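Updated July 18, 2019 — Tsz-kin asked for this before the September order so here goes, quick version.

# Planning a robot budget when half the work is simulated

**1. Write the task down first.** One line. Ours: drive up, find a thing on the floor, pick it up. Don't open a catalog untill you have that line.

**2. Split the list.** What needs hardware, what can run in sim. We keep two columns in one sheet, nothing fancy.

**3. Price the sim side.** People skip this. GPU hours, storage, someone's time building rooms. We had 40 hours down for room building, ended up at 88. Budget double.

Rendered rooms from our Skatden runs:

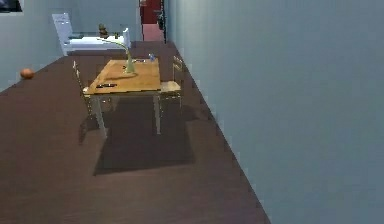
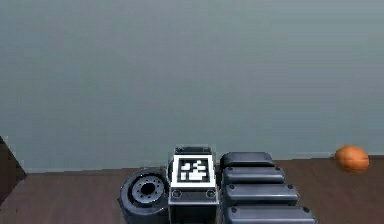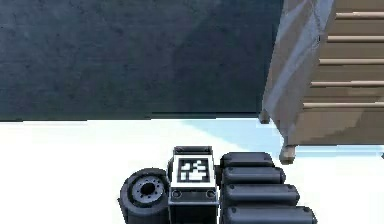

**4. Get the quotes.** Two at least. Skusow came in at $842 for the wrist mount and cabling, Surport was lower but shipping wasn't in it. Ask for shipping in writing. Ask about spare fingers too — they wear, and you want them on the first PO, not a second one.

**5. Consumables line.** Marker prints, tape, foam, cheap props. Put $500 and leave it alone. Yen-ting tracks ours, ask her for the template.

**6. Lead times.** Next to every price, a date. Arm last quoted at nine weeks. If the arm is late the sim work carries you, so don't cut that line to pay for rush shipping (we did, bad idea).

**7. Hold something back.** Ten percent if you can get it. Call it contingency, not misc — misc gets cut.

**8. Sign off.** Ng handles our purchasing, they want the sheet plus both quotes in one PDF. Seperate files get bounced.

Still to add: insurance, and what to do about the charger. Send me your numbers if they're way off from mine.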